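Best way to pack small clear glasses for a move?
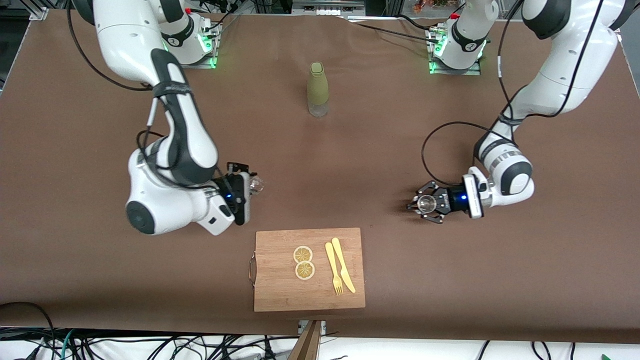

I'm moving from Jitaldale to Ginden on Monday and the kitchen is nearly done, apart from the small glasses. I have a long table to work on and plenty of newspaper. The glasses are clear, like the two small ones over the brown table covering. Do they go in the box upright or on their sides? Last time I laid them flat and lost 2.

Prakash Bhat

Upright, rim down. The rim is the weak part, but a glass takes weight from above much better than from the side. Wrap each one on its own, and push a ball of paper inside first. Put a thick layer of crumpled paper in the bottom of the box and another on top - then shake it gently. If you hear clinking, add more paper. I moved 183 glasses out of my aunt's café this way and broke one, which I dropped.

Skip the newspaper if you can. The ink comes off and you end up washing everything at the other end. Plain packing paper is cheap.

Iolanda Lopes

I just use towels and socks. Works fine for a short drive, not sure about a long one.

fuvach627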